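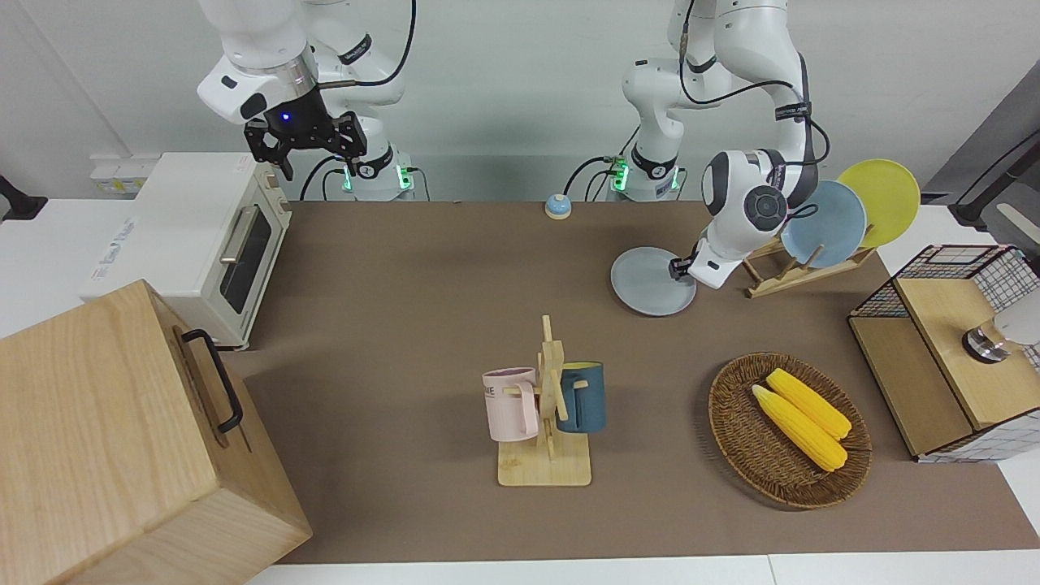
# Why Plates Stand Up: Racks, Stands and Baskets

A plate is round and thin. If you stand it on its edge on a bare table, it rolls away or falls over. A dish rack fixes both problems with a few pieces of wood.

## The dish rack

A dish rack has a row of slats with gaps between them. The plate goes into a gap and leans back a little. Three things then hold it:

- The **base** pushes up on the bottom edge.
- The **slat behind** the plate stops it from falling backward.
- The **sides of the gap** stop it from turning or sliding.

The lean is important. Every object has a point called the *center of gravity*. You can treat all of the object's weight as if it sat at that point. In a flat plate, the point is near the middle. When the plate leans back, its weight presses it against the slat, and it stays there. A plate standing perfectly straight has no slat to press on, so a small bump can tip it either way.

Plates in a rack do not touch each other over their whole surface, as they do in a stack. Air moves through the gap between them. Water runs down to the lowest part of the rim and drips off, and the thin film that is left *evaporates*, meaning it turns into water vapor and mixes with the air. In a stack, most of the water is trapped between the plates. A stacked plate may still be wet after 2 hours.

## The mug tree

A mug tree has a base, a post and short pegs. The handle of a mug goes over a peg and the mug hangs from it.

A mug tree can tip over if it is loaded badly. Suppose it has room for six mugs and you hang three of them on the same side. The combined center of gravity of the stand and mugs moves toward that side. If it moves past the edge of the base, the whole stand falls. A wide, flat base makes this less likely.

Load a mug tree in this order:

1. Hang the first mug on a low peg.
2. Hang the second mug on the opposite side.
3. Continue from side to side, and use the top pegs last.

Take the mugs off in the reverse order.

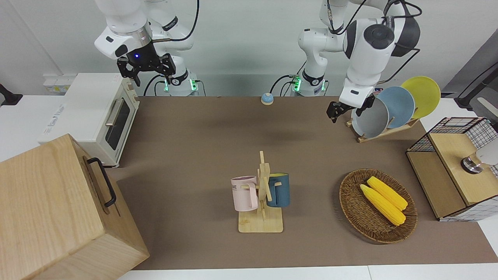
The base of a mug tree should sit completely on the table or completely on a mat. If one side is on the mat and the other is off it, the post leans. On a post 13 inches tall, even a slight lean at the bottom moves the top by an amount you can see.

## The woven basket

*M. Ekström* 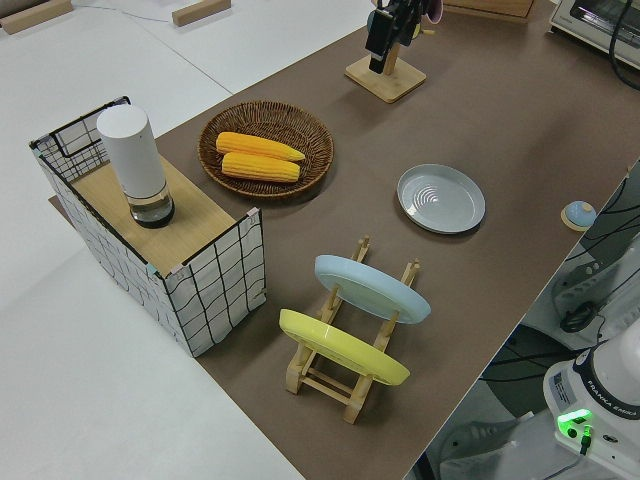 M. Ekström

A wicker basket is made by bending strips over and under stiffer pieces called *stakes*. Each strip presses on its neighbors. This pressing makes *friction*, the force that resists sliding, and it helps the basket keep its shape.

A round basket is often started at the center and woven outward in rings. The rim is braided last to lock the ends in place.

Shallow baskets suit long foods such as corn. The ears lie side by side, and the raised rim stops them from rolling onto the table.

## Try it

You need a dish rack, a plastic plate and a ruler.

1. Stand the plate in the rack. Push the top edge gently with one finger until it moves.
2. Take the plate out. Hold it upright on the table with one hand, then let go.
3. Write down which way it fell. Repeat step 2 until you have 7 results.
4. Measure the gap between two slats and write down the width.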